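**Shared Workshop Forum > Builds > Two-arm bench robot: head camera placement in the simulator**

**hirkau_bench** wrote:

Members of the Boltby workshop are asked to review the proposed head camera mount before any bracket is cut. The simulated kitchen is loaded and both arms respond to commands. The mount is currently pitched down 20 degrees and rolled well off level. Comments will be accepted until the end of May.

**kondent7** wrote:

I do not support the roll. The body shell takes up a large share of the view, and the counter is pushed to one side. A level mount would serve both arms equally.

**hirkau_bench** wrote:

> A level mount would serve both arms equally.

The level mount was tested first. It placed the left wrist behind the shell for most of the reach. With the roll applied, both sets of fingers remain in view.

**mill_and_lathe** wrote:

I share the concern about the shell. Has a taller post been considered? The stock in the rack allows up to 80 mm, and only the base plate would have to change.

**kondent7** wrote:

A taller post will shake. We went through this with the Hsiao arm and lost nearly 7 evenings to it. I would accept the roll on the condition that the angle remains adjustable on the finished part.

**hirkau_bench** wrote:

Agreed as to the adjustable angle. A slotted bracket with 2 bolts will be drawn up. The post height stays open, and mill_and_lathe may submit a drawing. The current view is attached for reference.

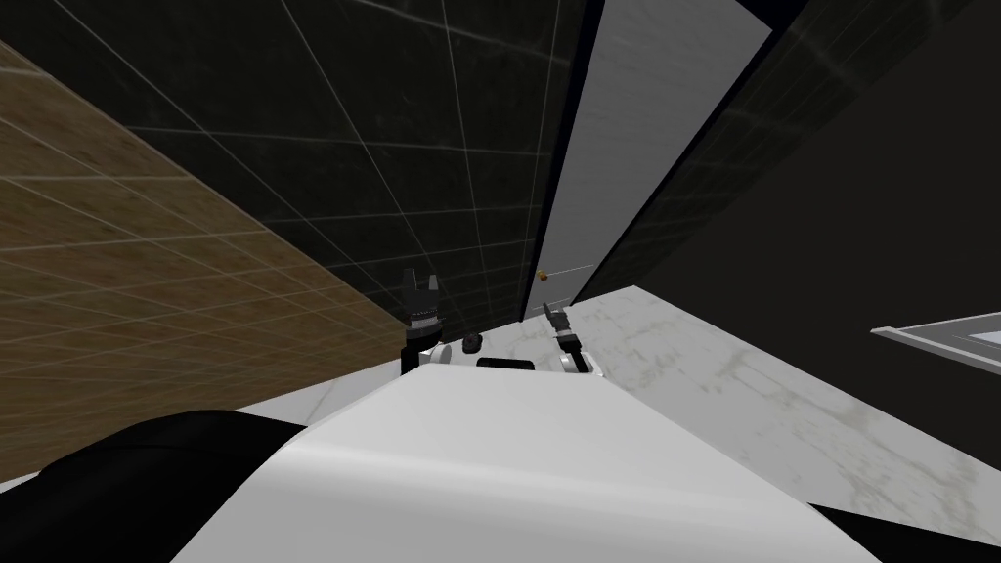
*Simulator view, rolled mount: both grippers beyond the white shell, marble surface at right.*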